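Felladwood folding clothes airer – four months in

I bought the Felladwood airer in February, after the third plastic-coated one in a row started shedding rust onto my pillowcases, and I've been boring everyone with it ever since. So I may as well bore the internet too!

It's a floor-standing timber airer, beech, with brass pins at the joints and 14 metres of hanging rail if you believe the box (I haven't measured it and I'm not going to). It cost me $86 at the hardware store in town, which made me gulp a bit. My neighbour Violeta Villalba has the Raltwood, which was $30 cheaper and looks much the same from across the room, so I borrowed hers for a weekend to see what the extra money was for.

Mostly it's for the hinges. The Raltwood wobbles sideways once you've put towels on the top rails, and you have to lift one leg to get it folded. The Felladwood goes up in one pull and stays put. I've had two wet doonas on it at once and it didn't budge, although I wouldn't do that every week.

The rails are also thicker, so shirts don't come off with that sharp crease across the middle. Socks are another story. The bottom rails sit very close together and my fingers are not small, so I've started draping socks over the side arms and leaving the low rails for tea towels.

It came with a little sachet of wax, enough for one coat. Do put it on before you use it. I skipped the feet and they've gone grey from the laundry floor.

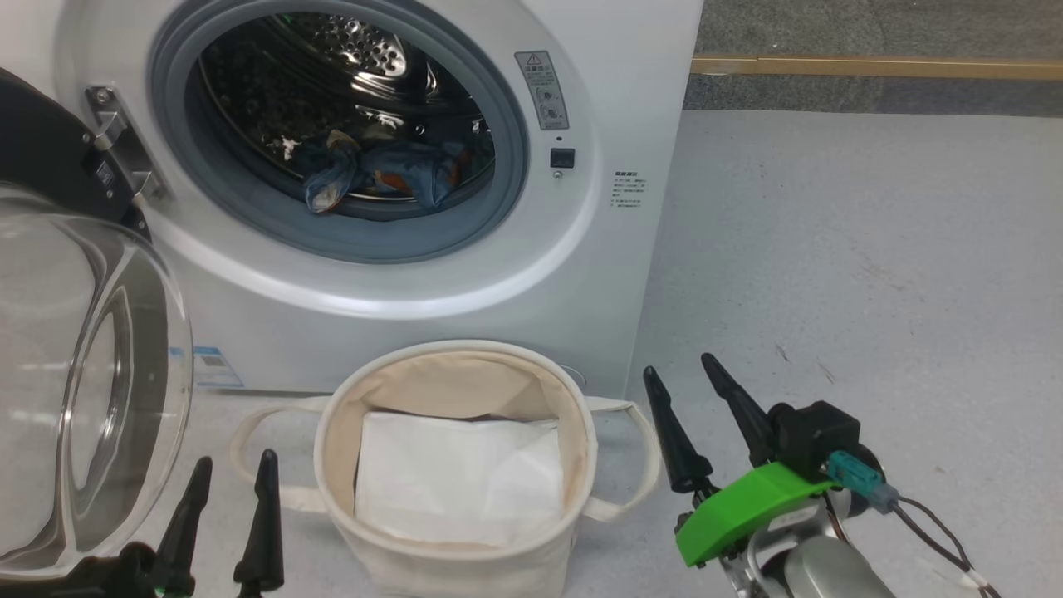
Jeans are the real test of any airer, I reckon, and this is where I was won over. I hang them by the waistband over two rails, legs down the inside, and even in winter they're ready by the next evening if I stand the airer in the hallway near the heater. On my old one they took two days and smelt like a gumboot.

A few grumbles. It's heavy, and there's no handle, so carrying it out to the verandah is a two-handed job with the screen door propped open. Folded, it's still as deep as a suitcase and won't slide down beside the fridge like the skinny metal ones do. And the instructions are one drawing with no words at all – it took me a good while to work out that the side arms swing up and not out.

Spare pins are sold separately in a pack of four. I haven't needed any yet, but I've put a pack in the drawer anyway.

Would I buy it again? Yes, and I'd get the wide one if I had the floor for it.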